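Home | Dogs | Cats | Small pets | Kit reviews | Rehoming | Contact

Velside pop-up dog crate, medium: three months with a foster dog in it

Short version for people in a rush, as I am. Good crate for a calm dog. Not a good crate for a chewer. Zip is the weak spot. Long version underneath.
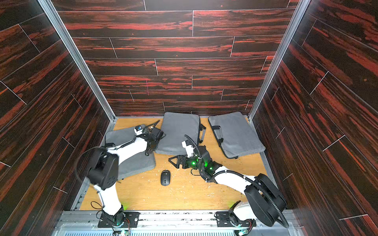

By Radek Baláž
Kit reviews, February
6 comments | 30 shares

I foster for a small rescue near Brekport. Mostly terrier crosses, mostly with us for a few weeks before they go on to a proper home. Our old metal crate weighs a ton and lives in the kitchen, so I wanted something light for the car and for overnights at my sister's. The Velside was on offer. Bought it with my own money, nobody sent it to me.

Setting it up. You pull the two top bars apart until they click, then push the sides out. First go took me ages and a bit of swearing. Now it's quick, even with a dog on the lead in the other hand. The leaflet is useless, tiny drawings and no words at all. Ignore it and press the corner joints down with your palm until you feel them catch.

Size. I got the medium. Our current foster, Biscuit, is a Border cross, 12 kilos, and she can stand, turn round and stretch out flat. A longer dog would need the large. Measure your dog lying down, not sitting, I made that mistake with a crate years ago and had to give it away.

Mesh. Three mesh panels plus one in the roof. Plenty of air. Biscuit had a go at the front one on her second night and left a snag but no hole. She is not a big chewer though. Kosmas Galanis, who fosters the harder cases for us, borrowed it for a weekend with a young collie that had been left tied up behind a shop. The collie was through the side panel by breakfast. No fault of the crate really. A frightened dog that's never been shut in anywhere needs metal, or better still a quiet room and a baby gate.

The zip. Hmm. It runs round the door in one go and it sticks at the bottom corner every single time. Two hands needed. There's a little clip meant to stop the dog nosing the zip open and it works, but it is plastic and stiff and I don't expect it to last. My last soft crate was a Kopecký and the zip on that was miles better -- big chunky teeth, never jammed. Shame about the floor on that one, which sagged.

Floor and mat. The floor is firm enough. The mat it comes with is thin, and I mean thin. Fine for an hour in the car, no good for an old dog overnight. I put a folded duvet on top. The mat cover comes off and goes in the machine at 30, dried over the banister by morning, no shrinking so far.

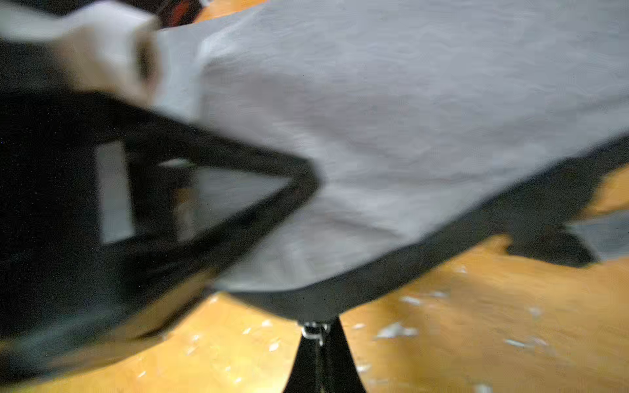
Light grey fabric, draped.

In the car. This is where it earns its keep. Fits across my back seat with the belt threaded through the straps. Please don't take that as a crash test, it isn't one and Velside don't claim it is. If you do a lot of motorway get a proper tested carrier. For the run to the vet and back I'm happy with it. Biscuit used to howl the whole way and now she mostly sleeps, altough I think that's the dark roof flap more than anything clever.

Cleaning. She was sick in it once. Wiped off the walls easily, got into the seam at the back and took some scrubbing with an old toothbrush. Still smelt a bit for a couple of days. Left it open in the garden and that sorted it.

Folding away. Goes down flat into its bag. The bag is a snug fit and the handle stitching has started to go on one side. Sayaka Kuroda on our transport rota has the same crate and hers has gone in the same place, so not just me being rough with it.

Things I'd change:
A better zip, obviously
Thicker mat
A pocket on the outside for lead and paperwork -- every foster dog comes with paperwork
Longer straps

Would I buy it again? For this dog yes. I've nearly worn out the handle from use, so that tells you somthing. If you are taking on a stray or a dumped dog and know nothing about its history, wait. Give it a week, see what it does when you close a door. Then decide on the crate. I've seen too many soft crates ripped up on night one and the poor dog blamed for it.

Also please leave the door open at first. Feed them in there. Chuck a biscuit in and walk off. Biscuit took four days to go in by herself and I never once pushed her.

She goes to her new people at the end of the month, retired couple, big garden. The crate stays with me. Next one up for review is the Flondov slow feeder bowl, if the dog stops carrying it off.

1,249 views | Share | Print | Back to Kit reviews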